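A Board Full of Holes

Pegboards have been on the market longer than most of the people who test their hands on them. The Bondel, made in Prukumness and sold through Fondudow, is a flat white one with blue parts, and it costs 360 pounds. I spent a morning with it in January.

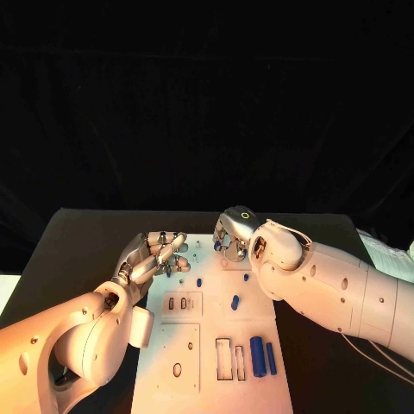
Blue pegs, cylinders and slotted plates on the white board.

The idea is old and easy to follow. Each part has a place, and the job is to get it there. Small pegs are the hardest. They have to be held near the top and kept upright -- a slight lean and they catch on the rim.

Bondel's rival, the Preda, comes in at 351 pounds and has fewer shapes. 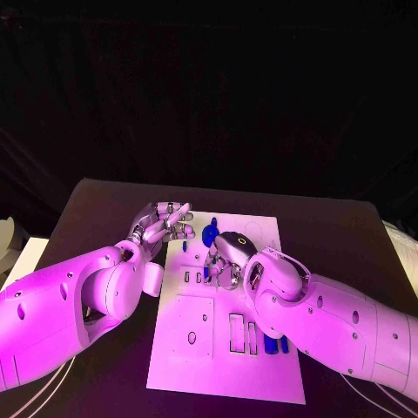
I prefer the bigger pieces myself, as a round knob gives the fingers something to close on. Fondudow sold 758 boards last year, mostly to clinics and training rooms, and spare pegs go in bags of 4.

Small blue parts do get lost, so buy a bag with the board.

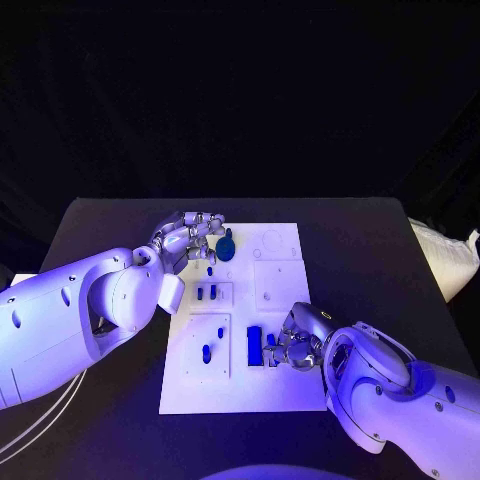

Ekrem Akbulut

Light matters more than I expected. Under a strong coloured lamp the white board takes on the tint, and shallow outlines are harder to pick out. Plain daylight suits it best, on a dark table with no gloss.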